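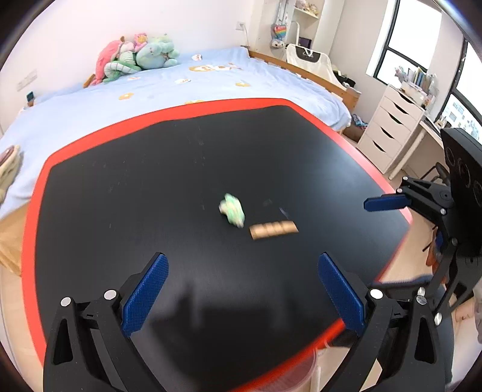

Page 1 of 2

About Condeo

Condeo is a small company that gathers examples for robots that have to learn work in the home. Saulius Kivi started it in February, after many years with factory machines in Bosness.

We work in ordinary rooms, with beds, desks and plush toys in them. Our people hold the grippers in their own hands and do small jobs at a table, such as picking up a wrapper or moving a soft toy. Each job is recorded from start to end, and we call this one example. A room is finished when we have 200 good examples from it - the weak ones we do again.

Our client Venckus receives the examples in sets of 100. Every set is checked by two persons before it leaves our office.
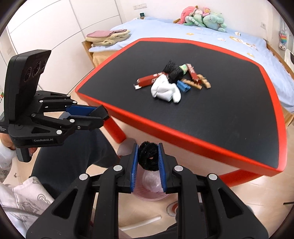 Tidying jobs

For the Drodis project we collect only tidying. Small mixed things lie on the table, and they must be taken one by one. A session lasts four hours, with a pause for tea.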